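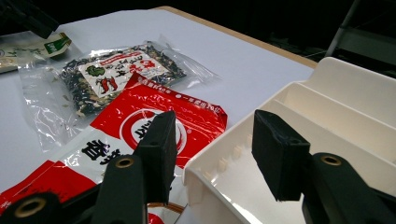 手持夹爪先买两套，机械臂往后放：我们这一季的设备采购定下来了

阅读时间：约4分钟

拖了快两个月的采购清单，八月总算签字了！先说结论：今年不买整机，先买手持夹爪、分格托盘和一大堆调料包。对，调料包也走设备预算，财务那边看到申请单的时候愣了好一会儿，我解释了两遍才给过。

事情是这样的。Clindov想做小包装食品的自动分拣，就是把香辣蘸料、火锅蘸料这类软塌塌的小袋子拿起来，放进托盘的格子里。听着简单，做起来挺磨人的，袋子会滑、会反光，捏的位置偏一点就歪。年初大家还兴冲冲地看双臂工作站，Wornamora给的方案书我来回翻了好几遍（写得真漂亮，看得我心痒），可是整机一上，场地、电源、围栏全得跟着改，今年的钱根本不够折腾。

于是换了个思路：人手拿着夹爪先做起来，把动作数据攒够，明年再谈机械臂。桌子和铝型材框架是现成的，铺张白布就能开工，省下一大笔。

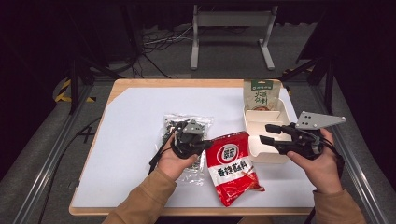
双手各持一只夹爪，中间是红色的香辣蘸料，右侧是分格托盘。

最后批下来的东西，我挑几样大家问得多的说说。

夹爪两套，从Stedine订，左右手各一只算一套。另外多要了一批手指垫，这个我坚持要加，磨损件不备着，到时候停工等快递才叫难受。托盘订了20个，都是带隔断的那种。样品小袋一共766包，口味尽量杂一点，有硬挺的也有软的，还配了些透明袋装的干货，因为透明包装反光最厉害，早晚得碰。线缆和五金件没有单独列项，归到杂项里了，谁要用记得登记。

工时也排进去了。第一阶段留了320个小时，每天上午九点开始，两个人轮着来。本来有人提议一口气排到年底，我没敢答应，手举着夹爪干一上午，胳膊是真酸，我自己试过，下午打字都发飘。所以排班里硬塞了休息时间，这一条谁也别想砍掉。

关于机械臂，我知道很多人盼着呢，我也盼！目前的打算是等第一阶段做完，拿着结果再去跟供应商谈，到时候抓取力度、行程、节拍要多少，心里就有数了，不用人家报什么我们听什么。Wornamora那边答应方案保留，价格要重新算。Liu项目组也想共用这张桌子，他们做的是文具分拣，暂时定下来下午四点以后归他们，托盘各用各的，别混。

还有一件小事：报价里有一项“现场培训”，超过17页的说明附在后面，我一页页看完了，大部分内容是讲怎么装怎么拆的，我们自己能搞定，所以没买。省下的这笔转去加了备用手指垫。要是后面真装不明白，再单独请人来一趟也来得及。

到货以后先验夹爪，再拆样品。样品箱请放在货架下层，别堆在门口，上回那箱蘸料被踩了一脚，满屋子辣味散了两天。

读者评论

辣味超标：上回踩箱子的是我，对不起大家……这次能不能多订几包不辣的？

三号货架：766包够用吗？软袋子夹几十次就皱得不成样了，建议按消耗品做个月度补货。

阿昆：支持先手持后整机。我们厂前年直接上的整机，到现在还有一半功能没调出来，心疼钱。

慢半拍：下午四点以后归文具组，那晚上加班怎么算？求个明白话。

相关文章

分格托盘怎么选：隔断高一点还是低一点
Liu项目组的文具分拣进展
设备预算里的耗材该怎么报
透明包装反光问题，我们试过的几种灯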